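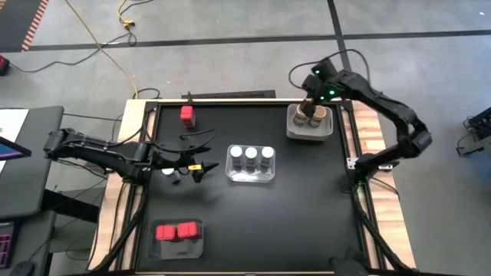 Two-arm cell, Istivwood workshop: right gripper at the grey bin, bottle tray and red blocks on the table.

Cell upkeep meeting, October
Minutes, as agreed by those present
In the chair: Afia Dramani

1. Last minutes
Agreed, with one change. The line saying the right arm was "fixed" now reads "adjusted". The chair did not think anyone had shown it was fixed.

2. Right arm, drift at the wrist
Barker's report was read out. It blames the drift on the table bracket and asks for the bolts to be tightened every 30 hours of running. The chair asked how a loose bracket would put only the wrist out and leave the elbow where it should be. The report does not say. Agreed to tighten the bolts as asked, and to write down the wrist reading before and after each time. If the two readings match, the bracket theory goes back to Barker with a request for a better one.

3. Gripper fingers
Paiva has offered new finger pads, said to last 254 hours. No test conditions were given with the offer. Containers with smooth sides are the ones that matter to us, and a pad that only holds square blocks is no use.

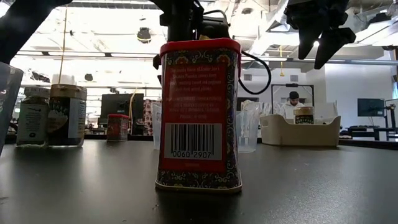
Agreed to buy one set, fit it to the right gripper only, and leave the left as it is for comparison. Tall tins and lidded jars to be in the trial as well as the blocks. The trial ends when a pad splits or the hours run out – whichever comes first, and the hours are to be taken from the log and not from memory.

4. Cables
Jornance's service sheet calls for the arm cables to be checked at both ends of travel. Our own sheet says "check cables" and has a tick box. It was felt that a tick proves very little. Sheet to be rewritten so that the person checking puts down the arm position and what was found.

5. Start-up check
Still takes too long, and version 3 of the routine has not made it shorter, whatever the cover note says. No further changes until we have timings for the old one.

6. Actions
AD: write to Barker about the wrist, order one set of pads, redo the cable sheet.
All: no bracket adjustments without an entry in the log.

Next meeting at 2, same room. Pad trial to be first on the list.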